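Email Marketing, Unit 2: Lists, Subject Lines and Sending

Reading for this unit: the Lakatos workbook, the chapter on permission, and the Pondale newsletter archive on the course page.

Where the list comes from

An email list is the group of people who have agreed to hear from you. Agreement is the part that matters. A purchased list may look like a bargain, but the people on it did not ask for your mail, and many of them will mark it as spam. Mailbox providers watch those complaints. Once enough pile up, your messages start going to the junk folder even for readers who want them.

There are two common ways to sign people up. With single opt-in, the address goes on the list as soon as the form is submitted. With double opt-in, the person gets a message and has to click a link before being added. Double opt-in gives you a smaller list with fewer typos and fake addresses in it. Students working on the Prarau project should use double opt-in.

Say on the form what you will send and how often. "Monthly sale notices" is better than "Stay in touch."

Subject lines

Write the subject line after the message is finished. It should tell the reader what is inside. Put the main words first, as phones often show only the beginning. Avoid all capitals and fake replies ("Re: your order" when there was no order). The preview text next to the subject is part of the same job, and if you leave it blank the mail program will usually fill it with whatever comes first in the message.

Compare these drafts from Veronika Bozsik's group:

Big news from Prarerby!
Prarerby spring hours start in March

The second one can be understood without opening the message. Some readers won't open it, and they still got the information.

Testing

In a split test, part of the list gets version A and another part gets version B. Change one thing at a time. If the list has 80 people on it, do not expect a test to tell you much, as a few clicks either way will decide it. Open rates are also less reliable than they used to be, because some mail programs load images automatically. Use clicks or replies when you can.
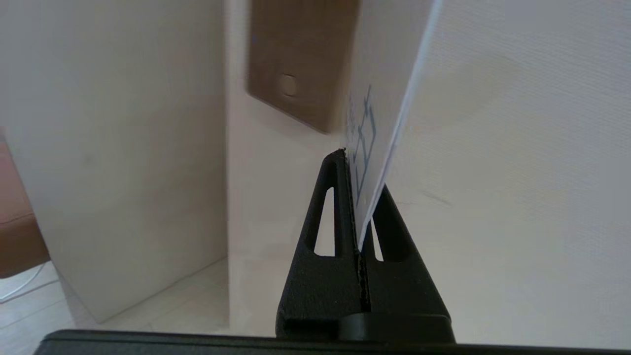 Images in a message need alt text, the short description shown when pictures are blocked. Keep it to one phrase and write it for someone who will never see the picture. "Product photo" says very little. "Black gripper with two tapered fingers, pale wall behind" gives that reader something to go on. Leave out the file name, and put prices and dates in the body of the message where they can be read with images turned off. For next time, write alt text for 3 pictures from the Pondale archive and send it to Csaba Szekeres before class.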